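Registration opens for Stalstead turf and grounds forum

2022-05-17

The Stalstead Grounds and Turf Forum will return in September with a program devoted largely to water: how much of it sports fields and public lawns require, how it is measured, and what a contractor is obliged to record. Registration is now open to grounds managers, municipal staff and private lawn care operators.

Ekkachai Boonyarit, who chairs the program panel, said the choice of subject followed a survey of past delegates conducted over the winter.

"Irrigation was raised by members in every category, from one-person mowing businesses to the larger municipal departments," Mr. Boonyarit said. "In previous years we had given it a single session late on the final afternoon. The responses made it plain that this was inadequate."

The forum will run for three days at the Rondthorpe Conference Centre. The first day is reserved for technical instruction, including soil moisture probes, head spacing and the auditing of older systems. Management sessions follow on the second day, with attention to contract wording, seasonal staffing and the pricing of water-related call-outs. The third day will be spent outdoors at the Rondthorpe trial plots, where delegates will rotate through demonstrations in small groups.

Mr. Boonyarit said the order of the program had been considered at some length. Delegates had asked that the field day be placed last so that they could put questions to presenters with the classroom material already behind them. Travel was also a factor, as many operators prefer to drive home directly from the plots.

"We recognize that September is a working month," he said. "Overseeding and aeration are under way, and an owner who leaves the crew for three days does so at a cost. The program has to justify that."
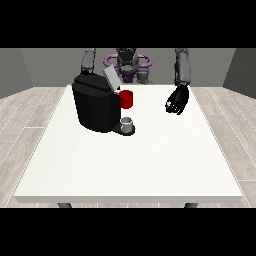 Black coffee machine on a white table.

Among the confirmed presenters is Guido Amato, who manages irrigation for the Chávez group of sports grounds and has overseen the replacement of its controllers. His session will deal with scheduling on compacted soils, a matter he regards as poorly covered in most introductory courses.

"A clay field that has carried a full season of play will not accept water at the rate printed on the chart," Mr. Amato said. "The operator sees runoff at the low corner and concludes that the field has had enough. The root zone may have received very little. Shorter cycles with a soak period between them will often correct this, and the equipment to do it is already installed on most sites."

Mr. Amato will present records from one field of 3000 square metres over which sprinkler coverage was mapped before and after adjustment. At the first audit, 2334 square metres met the target for uniform application. The balance lay along the northern touchline, where worn nozzles had been replaced over the years with whatever was in the truck.

"There was no fault in the design," he said. "The drawings were sound. Three different nozzle types had been fitted to the same lateral, and the maintenance log did not mention any of them."

Record keeping will be taken up again in the management stream. A session on the Zesard logging template, which the forum adopted for its own trial plots last year, will show how application dates, run times and repairs may be kept on one sheet for each site. Copies will be distributed to delegates in print and by email. Mr. Boonyarit noted that the template was drafted for grounds with automatic systems and would need some modification for properties watered by hand or by travelling sprinkler.

Asked whether smaller operators would find the technical content beyond their needs, Mr. Boonyarit said presenters had been instructed to assume no prior training in hydraulics.

"A person who cuts residential lawns is asked about watering at nearly every property," he said. "That person ought to be able to give a reliable answer, including when the answer is to turn the system off."

Mr. Amato expressed a similar view. He said he would bring catch cups and a pressure gauge to the field day and intended that every participant complete at least one reading.

Delegates may register for the full forum or for the field day alone. Places at the trial plots are limited by the size of the demonstration groups and will be allotted in order of application. Sturdy closed footwear is required on the plots. Requests for dietary or mobility arrangements should be made on the registration form, which is available from the forum office in Stalstead.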